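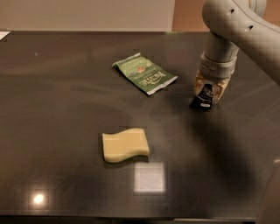
# 薄膜、泡沫和光面：桌上几种常见材料的原理

《Iminano 材料小册》第四册，适合九岁到十二岁的读者
编写：Nadine Saab　校对：Fulgencio Sandoval
修订日期：2019年2月19日

这一册讲三类东西：装零食的小袋子、擦桌子的海绵，以及能照出影子的深色桌面。它们在家里很容易找到，价格也不高，但每一种都经过设计。读的时候可以在手边放一个吃空的零食袋和一块干净的海绵，读到对应的地方再看、再摸。

文中第一次出现的术语用粗体标出，书末有一张术语表。

## 一、零食袋

### 1.1 袋子要挡住什么

饼干和薯片放在盘子里，过一晚就会变软。空气中含有水蒸气，干燥的食物会把水蒸气吸进去，原来脆硬的结构随之变软。

含油的食物还有另一个问题。油和空气中的氧气接触，会慢慢发生化学反应，产生难闻的味道，俗称“哈喇味”。光照会加快这种反应。

所以，零食袋至少要挡住三样东西：水蒸气、氧气和光。材料阻挡它们的能力叫作**阻隔性**。

普通的薄塑料能盛水，水不会流出来，但这不等于水蒸气过不去。塑料由很长的分子缠绕而成，分子之间有极小的空隙。单个的水分子和氧分子可以从空隙中慢慢穿过去。这个过程叫**渗透**，眼睛看不见，放的时间越长，效果越明显。

### 1.2 为什么边缘是银色的

许多零食袋的外面印着颜色，封口边或者袋子内侧却发出银色的光。银色部分通常是金属铝。

铝进入包装有两种方式。

第一种是铝箔。把铝块反复碾压，压成很薄的片，再和塑料粘在一起。铝箔的阻隔性很好，但是反复折叠以后，折痕处可能出现细小的孔。

第二种是**镀铝膜**。工厂把铝放在抽掉空气的设备里加热，铝变成蒸气，遇到较冷的塑料薄膜，就在表面凝结成一层铝。这层铝比头发丝薄得多，用量很少。把一些镀铝袋举到强光前，能隐约看到灯光，这就是铝层极薄的表现。

只看颜色，很难判断一个袋子用的是哪一种。可以做一个简单的比较：把袋子捏成一团，再松手。含镀铝膜的袋子往往会自己弹开一部分，较厚的铝箔则倾向于保持被捏成的形状。这个方法只能提供线索，不能作为最后的结论，因为袋子里还有别的材料层在起作用。

### 1.3 一层一层叠起来

零食袋摸上去只有一层，实际上常由几层材料叠合而成，这种材料叫**复合膜**。一种常见的排列是这样的：

| 位置 | 常用材料 | 作用 |
|---|---|---|
| 最外层 | 透明塑料薄膜 | 耐磨，保护图案 |
| 夹在中间 | 油墨 | 显示文字和颜色 |
| 再往里 | 铝层 | 阻挡光、氧气和水蒸气 |
| 最内层 | 受热会软化的塑料 | 封口 |

不同厂家的排列不完全相同，有的袋子层数多一些，有的少一些。

油墨常印在外层薄膜的背面。印刷时图案要左右反转，从正面隔着薄膜看过去才是正的。这样做以后，手指摩擦的是塑料，油墨不容易掉色。把旧袋子拿来用指甲轻轻刮，如果图案没有变化，很可能就是这种印法。

### 1.4 封口上的条纹

零食袋两端的封口边上常有一道道细小的凹凸条纹。封口时，两块加热的金属件从两边夹住袋口，内层塑料受热变软，互相粘合，冷却后成为一体。这个过程叫**热封**。

金属件的表面刻有沟槽，压过以后就在袋口留下条纹。条纹有两个用处：

1. 增加两层薄膜贴合的面积；
2. 让封口边变硬一些，不容易随意弯折。

热封有三个主要的控制量：温度、压力和时间。温度太低，内层塑料没有软化，袋口一拉就开。温度太高，薄膜会收缩、起皱，甚至烧穿。时间和压力也要与温度配合，改变其中一个，另外两个可能都要调整。

封口边的外沿有时做成锯齿形。撕袋子时，力集中在齿与齿之间的凹角上，裂口从那里开始。力集中在一小块地方的现象叫**应力集中**。没有锯齿的光滑边缘很难撕开，剪一个小口以后就容易了，道理相同。

### 1.5 黑色的小包装

有些小包装的表面是发亮的黑色，上面印白字。

黑色表面把照到它的大部分可见光吸收掉，白色表面则把大部分光反射出去。两者的差别叫**对比度**。对比度越大，小字越容易辨认。如果在黑色上印深蓝色的字，即使字一样大，读起来也费力得多。

黑色塑料常用一种叫炭黑的粉末着色。炭黑颗粒很小，均匀分散在塑料里，能吸收可见光，也能吸收紫外线，所以黑色塑料的遮光效果通常较好。不过，包装的黑色也可能来自表面的油墨，这时底下的薄膜可以是别的颜色。

炭黑有一个缺点。一些回收工厂用红外线照射塑料，根据反射回来的信号判断种类。炭黑把红外线也吸收了，设备收不到足够的信号，就难以分拣。有些地区因此改用其他黑色颜料。

### 1.6 皱褶为什么会反光

平整的薄膜像一面小镜子，光从一个方向来，反射到另一个方向去。薄膜起皱以后，表面变成许多朝向不同的小面，每个小面把光送往不同的方向。眼睛恰好位于某个小面的反射方向上时，那里就显得很亮，旁边的小面则显得暗。

转动一个皱袋子，亮斑会跟着移动。薄膜本身没有改变，改变的是小面、灯和眼睛之间的角度。

## 二、海绵

### 2.1 孔洞是主要部分

一块干海绵拿在手里很轻，因为它的大部分体积是空气。固体材料构成许多细小的壁和支柱，围出大大小小的孔。这种由固体和孔洞组成的材料叫**泡沫材料**。

孔分两种：

- **开孔**：孔与孔之间相通，水和空气可以流过；
- **闭孔**：每个孔都被壁封住，水很难进去。

洗碗用的海绵以开孔为主。某些游泳浮板以闭孔为主，所以泡在水里也不会变得很重。

厨房里的海绵常用两种原料制成。一种是聚氨酯，属于合成塑料，干的时候也柔软。另一种是纤维素，可以从木材中取得，干透以后会变硬，吸水后重新变软。天然海绵则是一类海洋动物留下的骨架，现在家庭中用得较少。

### 2.2 孔是怎样做出来的

以聚氨酯海绵为例。工厂把几种液体原料混合，原料之间发生反应，一边变成固体，一边产生气体。气体形成气泡，把混合物撑大，过程与面团发酵时体积增大相似。等材料固化，气泡的形状就留了下来。

气泡的大小受原料配比、温度和搅拌方式影响。气泡太大，海绵粗糙，容易撕裂；气泡太小，水不容易流进流出。

做好的泡沫是很大的一块，需要再切成小块。切面上的孔被刀切开，所以摸上去和内部一样疏松。

### 2.3 吸水的原理

把海绵的一角放进浅水里，水会沿着细孔往上爬一小段。这种现象叫**毛细现象**。

水分子之间互相吸引，水分子与孔壁之间也有吸引。如果孔壁对水的吸引足够强，水就会沿着孔壁铺开，并且带动后面的水一起移动。孔越细，水能爬得越高，但流动得越慢。

捏一下海绵，再放到水里松手，吸水会快得多。捏的时候，孔里的空气被挤出去；松手时，海绵恢复原状，孔的体积增大，水就被外面的气压推进来。所以用海绵擦水时，常见的做法是先捏、再放、再松手。

Culleritz 学习中心的学生用电子秤测量过一块聚氨酯海绵。干燥时质量为 11 克，在水下捏放多次并取出后，质量为 256 克。计算方法如下：

256 − 11 = 245（克）

即海绵带走了 245 克水，超过自身干燥质量的二十倍。换一块海绵，结果会不同。孔的多少、孔的大小、海绵的体积和取出时的动作都会影响读数。

### 2.4 波浪形有什么作用

海绵不一定是平整的长方体。有的海绵表面或边缘做成波浪形，高起的部分叫**波峰**，低下去的部分叫**波谷**。

波浪形带来几个变化。

第一，表面积增大。取一条直线和一条连接相同两端的波浪线，用棉线沿着它们摆放，再把棉线拉直，波浪线对应的棉线更长。表面也是同样的道理。

第二，压力分布改变。轻轻按压时，只有波峰接触桌面，同样大小的力作用在较小的面积上，**压强**就增大。继续用力，波峰被压扁，接触面积增加，压强的分布又会变化。

第三，手指可以落在波谷里，湿的时候也较容易拿住。

波浪形也有不利的一面。波谷里容易留下碎屑，冲洗时需要多捏几次，让水从里面流出来。

### 2.5 海绵为什么要晾干

潮湿、有食物残渣、温度适宜，这三个条件同时存在时，细菌会较快地繁殖。用过的海绵很容易满足这些条件。

晾干可以去掉其中一个条件。水从海绵表面**蒸发**，内部的水再通过细孔移到表面。影响蒸发快慢的主要因素有温度、空气湿度、空气流动和露在外面的面积。平放在台面上的海绵，底面几乎接触不到流动的空气，底部干得慢。竖放，或者放在有缝隙的架子上，能露出更多的表面。

出现异味、变色或掉渣时，应请大人更换。

## 三、光亮的深色桌面

### 3.1 光滑和粗糙

光照到物体表面，一部分被吸收，一部分被反射。反射又可以分成两种情况。

- **镜面反射**：表面很平滑，平行的光反射后仍然大致平行，可以看到影像；
- **漫反射**：表面有细小的起伏，光被送往许多方向，看不到影像。

一张白纸反射的光很多，却不能当镜子用，因为它主要发生漫反射。光亮的黑色桌面反射的光总量不大，却可以看到灯的影像，因为表面平滑，剩下的那部分光反射得很整齐。

颜色深浅和光滑程度是两件事。颜色主要由材料吸收哪些光决定，光泽主要由表面的平滑程度决定。一件东西可以又黑又亮，也可以又黑又暗，例如抛光的黑石头和黑色绒布。

### 3.2 深色桌面上的影子

影子是光被物体挡住以后形成的较暗区域。桌面本来就黑，影子落在上面，只能让它更暗一点，所以不如白桌面上的影子明显。

影子的边缘有时清楚，有时模糊。光源很小，例如单个小灯泡，边缘就清楚。光源较大，例如灯管或明亮的窗户，边缘就模糊。模糊的那一圈叫**半影**，从那里只能看到光源的一部分；完全看不到光源的区域叫**本影**。

物体离桌面越近，影子边缘越清楚。把手贴近桌面，再慢慢抬高，就能观察到边缘的变化。

### 3.3 光面上的水痕

自来水里溶有少量矿物质。水滴蒸发时，水变成水蒸气离开，矿物质留在桌面上，形成浅色的圆斑。浅色桌面上也有同样的斑点，只是对比度小，不容易发现。

擦光面桌子可以按下面的步骤进行：

1. 把零食袋和别的物品拿开，碎屑收到垃圾桶里。
2. 海绵浸湿以后拧到不滴水。
3. 沿一个方向擦，每一道和前一道稍有重叠。
4. 用干布把剩余的水擦去。
5. 海绵洗净，竖放晾干。

带有粗糙摩擦层的海绵不宜用在光面上。粗糙层可能在表面留下细小的划痕，划痕会把一部分镜面反射变成漫反射，桌面看起来就发灰。

## 四、观察练习

### 练习 A：量皱褶

材料：一个干净的空零食袋、一把尺子、一盏台灯。

把袋子铺平，灯放在侧面，光线贴着桌面照过去，记录能看到的皱褶。再把灯移到袋子正上方，重新记录。比较两次的结果，并画出灯的位置。从侧面照射时，皱褶的一侧亮、一侧暗，通常更容易辨认。

### 练习 B：海绵吸水比较

材料：两块大小相同、种类不同的海绵，一台厨房秤，一盆水。

| 步骤 | 记录内容 |
|---|---|
| 称干海绵 | 质量 m₁ |
| 在水下捏放 4 次，取出后停止滴水再称 | 质量 m₂ |
| 计算 m₂ − m₁ | 吸水的质量 |
| 计算吸水的质量 ÷ m₁ | 每克海绵吸多少克水 |

两块海绵的捏放次数要一样，等待滴水的时间也要一样。只允许海绵的种类不同，其他条件保持不变，这样的做法叫**控制变量**。

### 练习 C：包装分类

Plernlow 图书馆去年八月办过一次旧包装展，展出 586 件洗净的包装，按“有银色内层”和“没有银色内层”分成两部分，再按食品种类排列。在家里可以用少量包装重复这个分类，并回答：脆的食品和软的食品，哪一类更常使用银色内层？只记录自己看到的结果，样品太少时不要推广到所有食品。

### 安全事项

- 不要加热或点燃包装袋。
- 不要把袋子套在头上，也不要给年幼的弟弟妹妹玩。
- 使用剪刀时需有大人在场。
- 小包装里如果还有没吃完的东西，先确认内容，再决定是否打开。有些小包是干燥剂，不能食用。

## 五、术语表

- **阻隔性**：材料阻挡气体、水蒸气或光的能力。
- **渗透**：气体或液体分子慢慢穿过材料。
- **镀铝膜**：表面凝结有极薄铝层的塑料薄膜。
- **复合膜**：由两层或更多材料叠合成的薄膜。
- **热封**：用热和压力使薄膜粘合。
- **应力集中**：力集中作用在材料的局部位置。
- **对比度**：明暗或颜色之间差别的大小。
- **泡沫材料**：由固体和大量孔洞组成的材料。
- **开孔、闭孔**：相通的孔和不相通的孔。
- **毛细现象**：液体沿细小的孔或缝移动。
- **波峰、波谷**：波浪形的高处和低处。
- **压强**：单位面积上受到的压力。
- **蒸发**：液体表面的分子离开液体，变成气体。
- **镜面反射、漫反射**：光在平滑表面和粗糙表面上的两种反射。
- **本影、半影**：影子中完全看不到光源的部分，和能看到部分光源的部分。
- **控制变量**：比较时只改变一个条件，其他条件不变。

下一册《Aguirre 的抽屉》讲橡皮筋、回形针和弹簧。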